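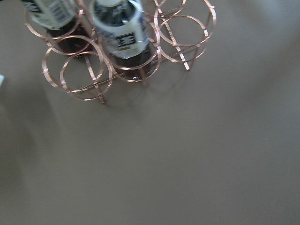
Copper-toned wire rack holding two bottles.

Cornberg Cellars – Storage and Inventory Technician (part-time, 16 hours per week)

Cornberg Cellars stores wine on behalf of private customers and restaurants. The Riltolari site currently has 744 active customer accounts. We are hiring one technician to work in receiving, stock control and climate monitoring. The position reports to the site manager and is open from February.

Duties

Check incoming deliveries against the shipping notice and record damage, short counts and label defects before goods are signed for.
Enter each lot in Frade, our inventory system, with producer, vintage, bottle size and bin location.
Read and log temperature and relative humidity in all storage rooms at the start and end of each shift. The humidity set point is 70 percent. Readings outside the permitted band are reported to the site manager the same day.
Pick, pack and label outgoing orders, including partial cases.
Carry out cycle counts by bin and correct location errors. Differences in quantity are not adjusted without a second signature.
Keep aisles, scales and packing benches clean and in working order.

Requirements

At least 2 years of work in a warehouse, cellar, archive or laboratory stockroom.
Able to lift a full case from floor to shoulder height repeatedly during a shift.
Accurate data entry. A short typing and transcription test forms part of the interview.
Legal age to handle alcohol in the state of employment.
Forklift certification is useful but not required – training is provided at the Mandetti depot, and travel time to it is paid.

Knowledge of wine is not assessed. Applicants should be comfortable working alone in cool rooms with low light for most of a shift.

Hours and pay

Shifts are worked on weekday mornings, with one Sunday per month for the stock count. Pay is hourly and is set according to experience. Sunday hours are paid at a higher rate. Insulated jacket, gloves and safety shoes are supplied.

To apply

Send a résumé and a cover note of no more than one page to the Riltolari site office, marked "Technician". State your earliest start date and any weekday mornings on which you are not available. Applications without a résumé will not be processed.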